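Poldale Robotics Club
Zanar Student Project Handbook

Section 4. Setting up and recording the utensil task

4.1 What this section covers

The utensil task is the second tabletop task in the Zanar project. Two operators, each with a hand-held gripper, pick utensils up off a table and put them into a basket. This section covers laying out the table, checking the grippers, recording a set, and closing the set out. Charging and file transfer are in Section 3. Scoring for the Udholm meet is in Section 7.

Read 4.2 through 4.5 before your first session. After that, the short list in 4.8 is enough for most people.

4.2 What you need

Two hand-held grippers, charged
One round table with room to stand on at least two sides
One tablecloth
One utensil basket, upright type, wide at the top
Chopsticks, spoons, and one or two slim objects that are not utensils
Lint-free cloth for the gripper pads
Session log and a pencil

Use blunt utensils only. Knives, skewers, and forks with sharp tines are not allowed in this task, even for practice.

4.3 Laying out the table

1. Spread the tablecloth and pull out the large folds. Small wrinkles are fine and can stay.

2. Push the chairs back far enough that both operators can step sideways. A chair may stay in view.

3. Stand the basket on the far side of the table from Operator A. Leave a hand's width between the base and the table edge.

4. Lay the utensils in front of the basket with their tips pointing more or less toward it. Leave gaps between some of them and let others lie side by side.

5. Leave a clear patch of cloth near Operator A. Both grippers start over the table with jaws open.

6. Look at what is behind the table. Ordinary household items can stay where they are. Move anything that could be knocked over by an elbow.
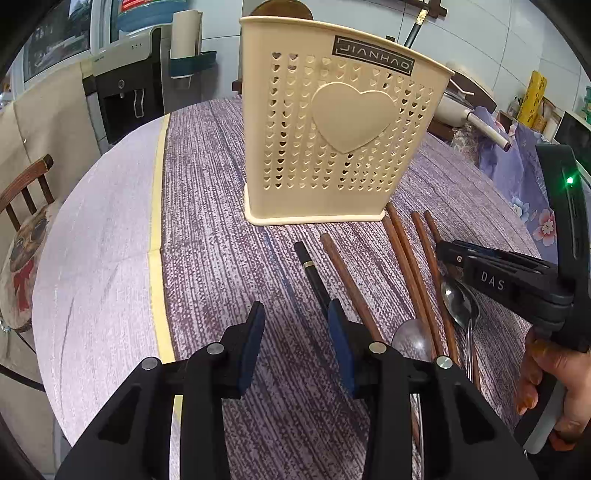 Spacing between utensils decides how hard a layout is, so decide on the spacing before you put anything down. A chopstick lying alone is the easy pick. A close pair is harder, and each layout should have at least one, like the two chopsticks that start near the lower right corner of the basket. Put metal spoons in among the wood, and keep the black pen in as the odd object out. The patterned part of the cloth is the work area, and the yellow stripe makes a handy marker for the side of it. If you are using a plain cloth, mark the side with a strip of tape instead.

Note: The layout does not have to be neat. If the rows start to look the same from one episode to the next, pick everything up and lay it down again.

Note: The basket can face any direction. Write the direction in the log only if you change it in the middle of a set.

4.4 Checking the grippers

Do this with the grippers switched on and nothing in the jaws.

1. Check the indicator light. If it is off or flashing, go back to Section 3 before you do anything else.

2. Squeeze the grip slowly and let it go. Both arms should move together. Stop if one side lags.

3. Look at the round pivot pins. They should sit flush. Report a raised pin and do not push it in with your thumb.

4. Wipe the blue pads with the dry cloth. No water or cleaner on the pads.

5. Close the jaws on one chopstick, lift it a few inches, and hold it for 11 seconds. If it slides, wipe the pads and try once more. If it slides again, change the gripper.

6. Repeat for the second gripper.

Caution: Keep your free hand away from the arms when the jaws are moving. The gap between the inner bars closes as the tips close, and it will pinch.

Caution: Take off rings and bracelets. Tie back long sleeves and cords on hoodies.

4.5 Recording an episode

One episode is one full pass, from both grippers open over the table to the last object released in the basket.

1. Operator A says "ready." Operator B answers.

2. Operator A starts the recording. Wait until both units show that they are running.

3. Operator A picks first. Go for whatever is closest to your jaws.

4. Bring the open jaws down with one pad on each side of the object. Keep the jaws level with each other. Coming in at a slant tends to roll a chopstick toward its neighbor.

5. Close, lift straight up, and carry the object over the rim of the basket.

6. Lower the tip past the rim before you open the jaws. Do not drop things in from above.

7. Operator B picks next. Take turns until the table is clear.

8. Both operators open the jaws, hold still for a moment, and stop the recording.

Keep talking to a minimum between steps 2 and 8. If you need to stop, say "stop" and mark the episode as void in the log. A slip is not a reason to stop. Pick the object up again and carry on.

Working near each other

The hardest part for new pairs is staying clear of the other gripper. The arms are wide at the back, and it is easy to watch your own tips and forget how much room the rest takes up. Agree on a side before you start. If the other gripper is over the object you want, wait or choose a different one. Crossing arms is allowed only when the other operator has pulled back from the table.

When you approach a chopstick that has others next to it, line up along its length first and come down second. It helps to have the gripper pointing the same way the chopstick points, even if that means taking a step around the table.
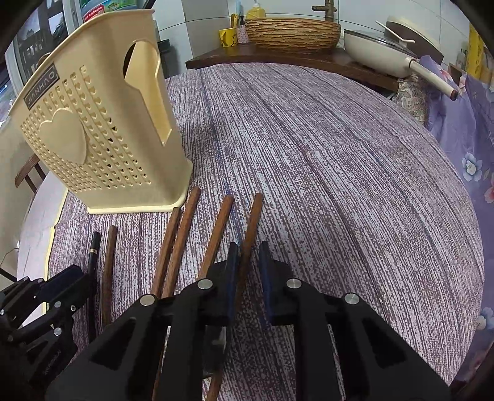

Ngaio Halliday would change the order here and have new members practice the approach with the recording off until both operators can do it without looking at each other. She says most of the void episodes from the Mudgway session came from pairs who went straight to recording, and that a quarter hour of dry runs would have saved them an evening. Her suggestion is now standard for first-time pairs, and the dry runs go in the log under "practice."

For dry runs, use chopsticks only. Start with one, then add a second beside it. Swap sides halfway through, so that each operator has worked from the left and from the right.

4.6 Resetting between episodes

1. Set both grippers down flat on the clear patch of cloth. Do not stand them on their tips.

2. Tip the basket over the table and let the utensils come out. Check that nothing is caught in the holes.

3. Put the basket back in place. It does not have to be in the exact same spot.

4. Lay the utensils out again, changing the order and the spacing.

5. Wipe the pads if you have been handling the wooden chopsticks a lot.

6. Write down the episode number and anything odd.

Trade roles every 20 minutes or whenever somebody's hand gets tired. The grip takes more effort than it seems to at first. If your wrist hurts, stop for the day and tell the session lead.

4.7 Common problems

Chopstick rolls away when the jaws close
You are closing before both pads are at the same height. Open, lift, and come down again.

Spoon turns in the jaws
Grip the handle closer to the bowl. Do not grip the bowl itself.

Two chopsticks come up together
Put both back on the table and take one. If both go into the basket together, finish the episode and mark it "double."

Basket slides
Check the cloth underneath for a fold. Do not put weights or tape on the basket.

Basket tips
If it ends up on its side, stop, mark the episode void, and reset. If it only rocks, carry on.

Indicator light changes during an episode
Finish the pass, then check the file. Do not restart the gripper with the recording running.

Grippers touch
A light tap is fine. After a hard knock, repeat the check in 4.4 on both units before the next episode.

4.8 Short list

Cloth down, chairs back
Basket on the far side
Utensils out, one close pair, one odd object
Lights on, pins flush, pads wiped
Hold test on both grippers
Agree on sides
Record, reset, log

4.9 Closing the set

A full set is 200 episodes, normally spread over several sessions. The Mudgway set finished with 196 that could be used, and it was accepted without a make-up session. If yours comes in lower than that, ask before you book more table time.

1. Compare the log with the file list. Every void episode should have a line in the log.

2. Put the utensils back in the basket and the basket in the Zanar bin.

3. Wipe both grippers and put them on charge.

4. Fold the tablecloth with the pattern inside.

5. Put the table and chairs back where you found them.

6. Leave the log in the tray by Wednesday. Logs handed in later go into the following week's count.

Continue with Section 5, Checking and naming your files.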